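Pre-purchase safety checklist: kitchen arm, Plekance site
Filled in Aug 29, 2023, with my comments as I went

I've done this one before the order goes in, so we can still change our minds on the money! 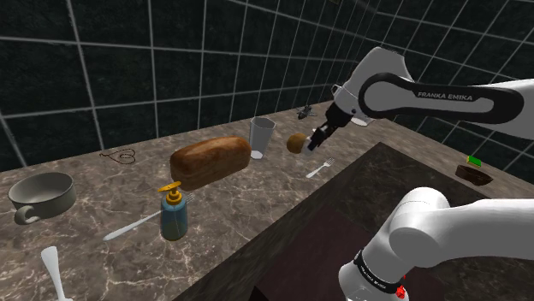 Halitz want a yes or no on the quote fairly soon, and I'd like the extras costed first (last time we forgot the guarding and I had to go back cap in hand).

1. Emergency stop within reach of the operator
Not yet. Budget for 2, one at each end of the counter.

2. Counter layout agreed
Partly. I want glassware and knives kept well out of the arm's path. A glass tumbler and a long knife on the same worktop as a moving gripper makes me twitchy, even in a simulation.

3. Gripper suits the items
OK for small round things like a potato or a roll. Forks lying flat on the marble are another matter, so please ask Mivedel what spare fingers cost.

4. Washing-up bits stored away from food
No. Sponge, soap dispenser and bread can't share a counter on the real site. Add a small shelf, cheap enough.

5. Fixing and floor loading
Waiting on Sisodia. I've put in over 200 pounds for brackets, and I suspect it'll creep up.

6. Staff training
11 people on the list. The quote only covers 2, so that's a gap – chase it!

7. Service contract
Read it twice, still can't find the call-out charge. Do not sign until we've got it in writing.

Result: hold the order. Items 1, 6 and 7 need prices before I'll tick the box.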